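# Minutes – open day follow-up, gear handling cell

**Place:** Stanholm, meeting room next to the cell
**Time:** Friday, directly after the second demonstration
**Chair and minutes:** Rizwan Majumder
**Present:** Carine and Urio project staff, cell operators, two guests from the afternoon group

## 1. Previous minutes

Accepted with one correction. Under item 4, "finger pitch" should read "finger opening."

## 2. Running of the demonstration

Both groups saw the same program. The arm picks a spur gear from the gray work surface, closes on the teeth from both sides, lifts, and turns the bore toward the wrist camera. The wrist view was shown on the large monitor so that visitors did not have to lean over the barrier. 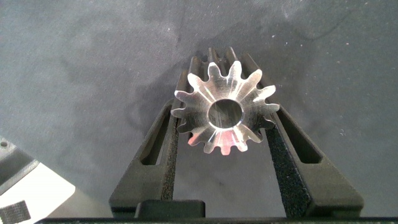

The morning group asked for the speed to be raised. The chair declined. The arm ran at 40 percent of its normal rate all day, as agreed in March, and will do so at any event with guests on the floor. The limit is set in the controller and needs a key to change.

Handover between the safety talk and the first pick took too long in the morning. For the afternoon the talk was moved to the corridor and the cell was already powered when the group came in.

**Action:** Write the corridor talk into the open day plan. Rizwan Majumder.

## 3. Grip and finger pads

Most technical questions were on the fingers. The slots in them reduce weight and let the finger bend slightly under load. The rough pads on the inner faces take up the difference between teeth, so one pair of fingers can serve more than one size of gear.

A guest asked why the gear is not held by the bore. An inside grip was tried on the Carine rig. It centers well but blocks the hole, and the hole is what the camera has to find before the gear goes on a shaft – so the outside grip was kept for Urio.

Pad life was discussed at length. The present rule is replacement after 500 picks, carried over from the Carine rig, where the parts were heavier. No wear figures exist yet for this cell. It was agreed to keep the rule and log the condition of each pair at removal.

**Action:** Add pad condition to the service sheet. Operators, before the next demonstration.

## 4. Camera view and lighting

Bright metal was raised as a problem by both groups. Glare on a gear face changes with the angle of the wrist, and a strong highlight can be mistaken for the edge of the bore. White parts on the surface make exposure harder still when they come up behind the teeth. 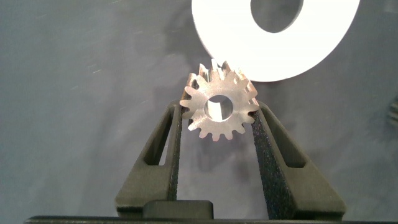

Ulis asked whether a fixed exposure would be enough, and said that a second lamp on the opposite side had caused more trouble than it cured on an earlier cell. The meeting agreed that exposure should be tried first. It costs nothing and can be reversed in a minute.

Lint on the gray surface was also noted. It has no effect on the grip, but it shows clearly on a large monitor. Surface to be brushed before each group.

**Action:** Fixed exposure test at 2 settings, same gear, same pose. Results to the chair by email.

## 5. Layout of parts

It was proposed to clear the surface so that only the gear being picked remains. Opinion was divided. A clear surface is easier to explain. With other parts nearby, visitors can follow how the program tells one shape from another, and several of the afternoon questions came from exactly that.

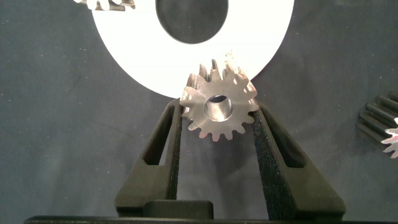

The mixed layout stays. Parts are to be kept at least 50 mm from the pick position so that the fingers can open fully. The operators will mark the limit with tape.

## 6. Visitor material

The printed sheet still shows the old base housing and gives the wrong contact address. Remaining copies to be recycled. The new sheet is to have one drawing of the finger, a short list of terms (bore, root, face, flank) and no prices.

## 7. Other business

- The barrier gate sticks. Reported to maintenance, no date given.
- The monitor cable crosses the walkway and needs a cover.
- Request from Urio staff for a longer question period. Accepted, taken from the break.

## 8. Next meeting

After the exposure test, same room. The chair will send the time.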